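Home laundry > Guides > Drying indoors

Print this page | E-mail this page

Section 4: Setting up the Jomamik drying rack

By now you have the rack out of its box and have found the bag of feet taped inside the lid. If you haven't found it, look again before you call us. Murray Pryor answers the phone, and he will ask you to look inside the lid.

1. Choose a spot near a window or a fan. The rack opens to 126 cm wide and needs a hand's width of air behind it. A closet is a poor choice, however badly you want the rack out of sight.

2. Press the four feet onto the legs. They go on with a click and come off with language.

3. Stand the rack up, pull the wings outward and slide each locking collar down until it stops.

CAUTION: Keep fingers clear of the hinge while the wings are moving. The hinge does not care whose fingers they are.

4. Sort the wash before you hang it. Heavy things go on the lower rails, light things on the wings. A bathrobe on one wing will teach you where the center of gravity was.
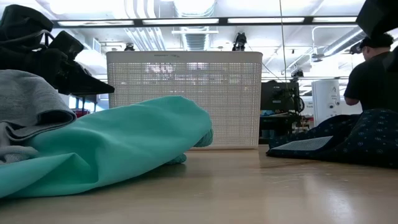 5. Shake each piece once, hard, and hang it with a gap of two rails between thick items. Shirts do best on hangers hooked over the end bar. Socks may go anywhere, and will.

6. Turn the rack end for end after the first few hours. Whatever was facing the wall has been waiting for its turn.

NOTE: With a fan on low, most cotton is ready overnight. Jeans take up to 48 hours in a damp September, and no setting on the rack will change this. The rack has no settings.

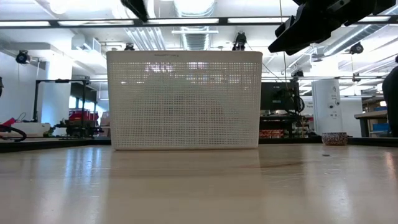
Reading time: 3 min

7. Take down the light things first and fold as you go. Leaving the clothes up and dressing straight from the rack is outside the scope of this guide, though Vittoria Pagano in our parts office has done it since she moved in.

8. Wipe the rails with a damp cloth once a month. Skip the bleach — it dulls the coating and then marks your towels.

9. To fold the rack, raise both collars, bring the wings in and lay it flat. It fits under most beds, next to the other things you meant to use more often.

CAUTION: Do not load more than 48 wet socks on one wing. Do not hang the rack from a ceiling, a balcony or a cousin.

If a collar slips, order part 2145. Collars are sold in pairs, and the second one will go in a drawer.

Filed under: Laundry, Small Spaces, Setup

Related guides
- Section 3: What's in the box
- Section 5: Wool, and other regrets
- Replacing a worn hinge
- Getting musty smells out of towels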